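4.3 Recording a cable insertion task by remote control

This section covers recording demonstrations on the two-arm Anine cell with the Imeo leader handles. Complete section 4.2 (homing and handle pairing) first. The operator needs a clear view of both grippers, either directly or on the monitor.

Before you start

1. Check that both base plates are tight on the front rail. Recheck after every 300 recordings.
2. Confirm that each arm follows its leader handle through the full range of the wrist. Stop if either arm lags or jerks.
3. Open the task list and select "Small connector, two-handed". The default recording limit is 4000 frames.
4. Set the grip force of the holding arm to Low and of the inserting arm to Medium.

CAUTION – Keep hands out of the enclosure while the handles are live. Releasing a handle doesn't cut power to the arm. Use the stop switch.

Aligning the plug

5. With the holding arm, grip the case by its sides and leave the charging port exposed. Tilt the case until the port is visible in the wrist camera view.
6. With the inserting arm, pick up the cable directly behind the plug. A grip further back lets the plug swing.
7. Bring the plug up to the port and pause for one second before contact. The pause gives the training software a clean point at which to divide the approach from the insertion. 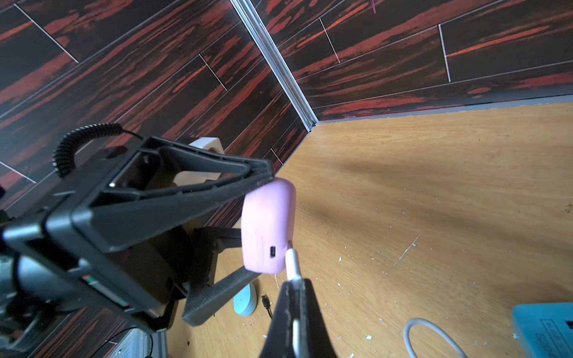
Figure 4-6. Wrist camera view, USB-C plug beside the port of the case.

8. Correct rotation first, then sideways offset. Correcting both together is possible but gives uneven recordings.
9. Push in a straight line. If the plug stops short, back off and realign – don't rock it. Keep the failed attempt in the recording and mark it with the left pedal.

Note: The wrist view alone is a poor guide to depth. Use the overhead view for the final approach.

Working with both arms close together

The collision guard slows both arms when the grippers come near each other. In this zone the handles feel heavier. Move one arm at a time where the task allows, and keep the elbows out to the sides so that the forearms meet at an open angle. Watch any cable on the floor under a forearm, as it can be dragged when the arm retracts.

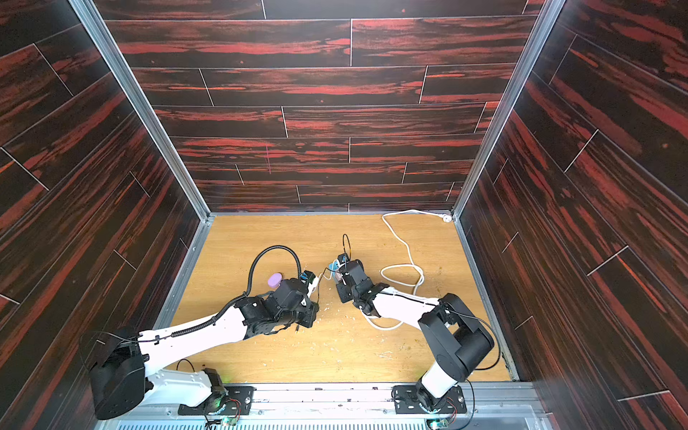
4.4 Saving and reviewing

1. Press the right pedal to end the recording. The arms hold position.
2. Play the recording back at half speed. Discard it if a gripper leaves the overhead view or if frames are missing.
3. Enter the operator name and save. The usual set for one connector type is 216 accepted recordings.
4. Return both arms to rest before switching off the handles.

If playback shows error 2920 (handle and arm clocks out of step), repeat the pairing in section 4.2. Recordings made with this error can't be repaired.

Section revised 2022-09-26 by Miroslava Koval. Checked by Junhao Tian.

Reading time: 3 min | 2 comments
© Gristemden Automation | Contact support | Back to top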